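From the Irnilau Building Newsletter, July

The Wallpaper Corner

Regular readers will remember that in the spring I announced, with some confidence, that papering a small nook behind a worktop was an afternoon's work. Several of you wrote in to wish me luck. I took this as encouragement.

The paper is called Jurkora, and it comes in a great many versions of dark blue on something else. I chose the small dark blue flowers on pale gray, having first spent a week living with a sample of large dark blue flowers on cream. The large ones looked splendid on a piece the size of a paperback. Taped up at full width they looked like they were coming to get me. For a nook, go small. The eye fills in the rest, and if your seams wander a little, a small flower is forgiving in a way that a cabbage rose will never be.

The other decision was panels. My first plan was to run one continuous strip around all three sides, which is how the lady in the pamphlet does it. She has a helper and, I suspect, a floor that is level. I cut three separate panels instead, one for each side, and hung them one at a time with a cup of coffee in between. If a panel goes wrong you throw out one panel. I threw out 2. The roll had enough left over to cover this, along with a strip I have since used to line the drawer where we keep batteries and dead pens.

Then there is the marble pattern underneath, which was there before any of this and was the source of most of the arguing at our place. It has a lot going on: swirls of gray and beige and white, and darker brown streaks toward the back. The general household opinion was that a busy surface wants a plain wall. I held out for the flowers on the grounds that the gray in the paper would pick up the gray in the veining, a phrase I had read somewhere and was pleased to get to use.

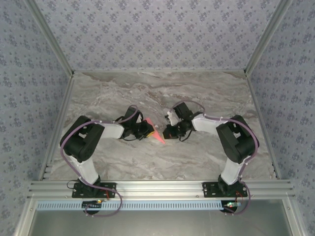 Damir Begović writes that he has seen the corner twice now and still thinks a plain wall would have been the better choice, "or paint, which costs less and can be done again when you change your mind, and you will change your mind." He adds that his own kitchen has been the same shade of off-white for 20 years and he has never had to write a newsletter item about it.

This is fair. It is also the letter of a man who once painted over a light switch.

For those who did ask for practical notes, as opposed to those who asked whether I was finished yet:

Paste. I used the Fuvument ready-mixed, which comes in a tub much larger than a nook requires. I have most of it left and will give it to anyone who brings a jar with a lid. Please bring the lid. Last time we did this with grout it went badly in the elevator.

Edges. Start at the back panel and get that one straight with a level, then do the sides to match it. I started at the left, where the light was better, and learned what a quarter inch does by the time it gets to the other end.

Trimming. A fresh blade for every panel. I know the old one seems fine.

Cleaning. A barely damp cloth on the paper. The surface below can take more of a scrubbing, and with a pattern like that you may not notice for some time that it needs one. I found a dried splash of paste the other morning that I had been admiring as part of the veining.

Valbona Stojanović on the second floor is now considering the same paper for the back of her bookcase and has asked to borrow my smoothing brush, the long ruler and the stepladder. They are hers until September. She is looking at a different print, from the Đorđević book, whose blurb claims its leaf motif goes back to 1761. The leaves looked pretty recent to me, but I have been asked not to influence her.

Next month: the hall closet, and whether a person can own too many hooks. If you have views on hooks, or a spare one, the box by the mailboxes is open as usual. Notes on the backs of receipts will be read, though last month's from the fourth floor had been through the wash and I could only make out "never" and "grout."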